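Binder clips: sort by size or by colour? And what to keep them in

Forum: Stationery, Filing and Desk Storage
Replies: 9

ruxandra_g
I do the paper side of things for Tullcombe, a small records shop with more loose folders than shelving. We buy foldback clips in mixed-colour lots and they end up in whatever drawer is nearest. I did a full count in December and came to 1,947, of which 102 went in the bin for sprung handles or chipped paint.

Current plan is colour first, one shallow lidded box per bench, clips stored with the handles left on. Pink is for files going out, teal for files coming back. The bench top is a marble pattern, which the pink shows up on well enough. The silver handles are another matter.
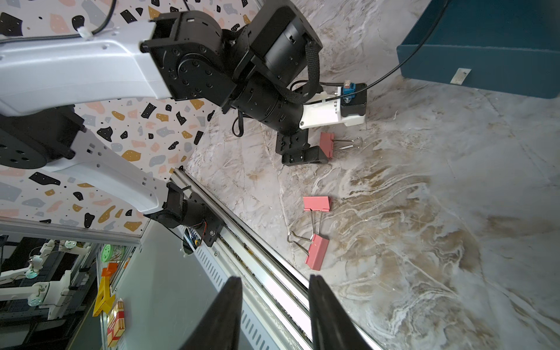
Pink clips on the bench, handles out to the side.

Questions: does anyone sort by colour before size and regret it, and is a shallow box better than a deep tub?
Ruxandra Ghiță

drastum
Size first. Colour is a label, size is a function. A 19 mm clip will not hold a 15 mm stack whatever colour it is, and a 51 mm clip on six sheets will mark the top one. Sort by jaw width, then by colour inside each size if you have the patience.

ikhsan_m
Disagree with the above for this use. If the colour carries the file status, a clip of the wrong colour is an error, and a clip of the wrong size is an inconvenience. Those are not equal. Colour first.

On the boxes: shallow. In a deep tub the handles hook through each other and you lift out five when you want one. I keep mine no more than two layers deep and the tangling stops.

drastum
The tangling stops if you fold the handles flat against the body before they go in. That is what the hinge is for.

ikhsan_m
They don't stay flat. Fold a handle flat on an empty clip, drop it from hand height, and it swings back out more often than you'd like. I tried 586 of them one wet afternoon, same brand, same size, and gave up on folding as a storage method. Lower them in and let go close to the bottom.

gudlaug_a
Second the shallow box, with a caution about lids. A hinged lid needs clearance behind it. If the box is hard up against a wall the lid stops just past vertical and will drop shut on your knuckles when the bench is bumped. Leave enough room for it to lean, or pick a box where the lid comes off altogether.

Also put the label on the front face, low down. Labels on lids are no use once the lid is open.

ruxandra_g
Replying to a few at once.

Size: we only buy the one width, so drastum's point is fair but doesn't apply here. If we go back to assorted sizes I'll revisit it.

Lids: ours leans on the wall behind and has behaved so far. I'll pull the box forward a bit and see whether it gets worse or better.

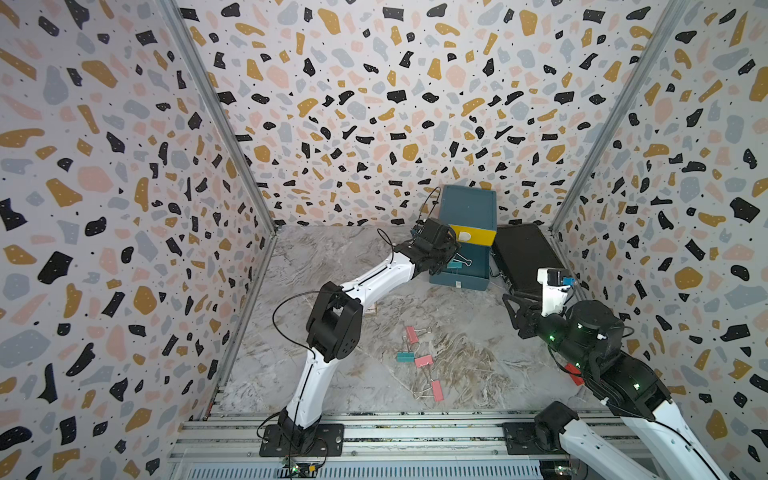

The other thing I should have put in the first post is that the return box is close to the same teal as the return clips. I did that on purpose so the pairing was obvious. In practice the contents are hard to read at a glance, particularly under a warm lamp — you see the wire before you see the clip. I am weighing up a sheet of white card in the bottom.

tamunoemi_h
White card works. Cut it 2 mm undersize on each edge or it will bow in the middle. Felt is quieter but the handles catch in it, and it holds lint.

I'd go further and use a neutral grey box for everything, with the colour on the label only. Matching box to contents looks tidy in the catalogue and is poor practice for exactly the reason you've found.

ikhsan_m
Don't agree that it's poor practice. People put things back in the matching box without reading anything. Labels get ignored after the first week. Keep the teal box, add the card.

drastum
For what it's worth, at 2,000 clips you are past the point where one box per colour per bench makes sense. Keep bulk stock in the supplier's cartons, on a shelf, by size. The bench box should hold a day's worth and be topped up at 4 pm. Less to tangle, less to count.

ruxandra_g
That I can agree with. Bulk stock is going into cartons, the bench boxes stay shallow and by colour, and the white card goes in the teal one first. Tamunoemi, what weight of card are you using? I have 300 gsm here and it curls at the corners.

tamunoemi_h
Mount board, 1.4 mm. Any framing shop will sell you offcuts.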